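Wurnwood Home & Workroom Forum > Windows and Light > Tall window, half the blind, still squinting

mapleporch_dell
Posted 2019-08-23

Hello all, long-time reader and very occasional poster. We moved our little repair and sewing workroom over to the Dellton side of town in February, and I love almost everything about the new place except what to do with the window. It's a tall one, 73 inches from sill to top, and when we signed the lease I thought that was the best thing in the whole building. Daylight all day! Well, yes, and all day is the trouble. From lunch onward I'm working with one hand and shading my eyes with the other, and Belmiro Simões, who shares the room with me, has taken to wearing a cap indoors.

I have 2 quotes so far, one for a roller shade and one for a honeycomb kind, and they're far enough apart that I'd like to hear from people who have lived with either before I spend the money. I don't want to lose the light altogether. I left a basement for this.

threadbare_ollie
Oh, congratulations on getting out of the basement! I did eleven winters in one and I still get a silly grin when the sun comes in. My vote is the roller, in a light-filtering fabric, and please don't let anybody talk you into blackout. I had blackout in my first room and ended up running the ceiling lights at two in the afternoon, which made me feel like I was back underground.

Seul-gi Jang
I'll disagree with Ollie a little, with affection. Light-filtering fabric on a sunny side just gives you one big glowing rectangle, and if you're facing it, your eyes get every bit as tired. I'd turn the tables first and buy second. It costs nothing but an afternoon and a sore back.

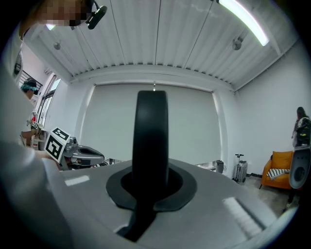

Seul-gi Jang
Turning the tables is what we ended up doing at the Ulbridge room, and I'm putting it in a second post so it doesn't get lost in my grumbling about fabric. We used to work with our faces to the glass, and everyone had a headache by supper. Now we try to keep the window off to one side. You get the tall window with its vertical frames on the left wall, and the daylight comes across whatever you're doing and not straight into your eyes. I'm still fond of having a blind on hand for bad afternoons, but I reach for it a good deal less than I did, and I no longer start the day by fighting with the cord.

threadbare_ollie
All right, sideways light is hard to argue with. But some of us have a cutting table bolted to the floor, Seul-gi! Mine would need a crowbar and a forgiving landlord.

mapleporch_dell
Mine isn't bolted, thank goodness, though it did take four of us to get it through the door and I'm not sure they'd all come back. If I turn it, the pressing station has to go where the shelves are, and then the shelves go heaven knows where. Belmiro is for it. He's also the one who doesn't own the shelves.

quiet_hinge
Jumping in from the hardware side. Whichever you choose, measure the width at the top, the middle and the bottom and order to the narrowest. Old openings are almost never square. I ordered a Myung roller for my sister's place going by the top measurement only, and it scraped the whole way down. I had to send it back and pay 25 dollars for the privilege.

Also, has anyone mentioned bottom-up shades? On a tall window you can cover the lower part at eye level and leave the top open to the sky. To me that beats both the roller and the furniture moving.

Seul-gi Jang
I had one of those and the cords tangled inside a year. Lovely idea, though, and maybe they make them better now.

quiet_hinge
Mine has been up three years without a tangle. You do have to raise it evenly, and I suspect you yank.

Seul-gi Jang
I do yank.

mapleporch_dell
Thank you, all of you, this is so much more useful than the man at the shop. I'm going to turn the table this weekend and live with it for a couple of weeks, and I've asked for a price on a bottom-up in the meantime. Quiet_hinge, I went and measured as you said, and the bottom is half an inch narrower than the top, so you've already saved me the 25 dollars. If anybody near Dellton wants a set of gray metal shelves, send me a message.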